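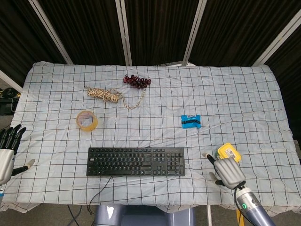
Windale Sets April Release for Revised Edition of Nutano

9 January 2025

Windale has confirmed that the revised edition of its strategy game Nutano will be released in April for PC and home consoles. The studio will provide the new edition as a free update to all current owners. New players will be able to buy it as a single package that includes both of the expansions issued since the original release.

The revised edition replaces the game's campaign structure, rebuilds its online service and adds a cooperative mode for two players. According to the studio, 304 separate changes are listed in the draft release notes, which will be published in full before the update becomes available.

Nutano places players in charge of a chain of river settlements competing for trade and farmland. The game was praised at launch for its map design and music, but many players reported long waits between turns in larger matches and frequent loss of connection in online play. Windale issued a number of smaller corrections in the months that followed. The studio then stopped work on a planned third expansion and moved the staff assigned to it to the revised edition.

"The requests we received were consistent, and most of them concerned the basic parts of the game," said Hui-mei Chiang, director of the project. "Players wanted matches to run at a steady pace and to be able to return to a match after losing their connection. We decided that this work should come before any new story content."

Under the new system, online matches will support up to 8 players and will be saved on the server at the end of each turn. A player who is disconnected will be able to rejoin within the same match. If the player does not return, the remaining participants may vote to hand the settlement to the computer or to suspend play until a later time. Turn limits can be set by the host before the match begins.

The campaign will be divided into shorter chapters that can be played in any order once the opening chapter is complete. Saved campaigns from the current edition will not carry over. Player profiles, custom maps and earned titles will be kept, and owners who wish to finish an existing campaign may continue to use the older edition on PC. Console owners will not have this option and are advised to complete any campaign in progress before installing the update.

The online service has been developed with Emix, which has supplied network tools to Windale on one earlier title. Muthu Kartha, head of online services at Emix, said the two teams had moved to shared testing last year and would continue this arrangement after release.

A closed test will be held ahead of the launch, with places for 1000 players. Registration will open through the Windale account page, and places will be assigned by drawing. Applicants must own the game on at least one platform and must agree to complete a short survey at the end of the test. Players who took part in earlier tests may apply again but will not receive priority.

Windale has also announced changes to the way it handles player reports. Complaints about conduct in online matches will be reviewed by a dedicated team led by Kam-wah Wu, who joins from the studio's customer support office. Players who submit a report will receive a written notice when a decision is made. Appeals will be heard by a staff member who had no part in the first review.

The company said that the original soundtrack by Hsin-yi Yen has been extended with new pieces for the river and winter maps. The added music will be included in the update at no charge.

Work on Shek, the studio's next game, is continuing under a separate team. Windale gave no release date for that title and said it would not be shown to the public before the revised edition of Nutano is available.

System requirements for the PC version are unchanged, although additional storage space will be needed during installation. Prices for the complete package will be announced at a later date. Questions about the closed test may be submitted through the support section of the Windale website.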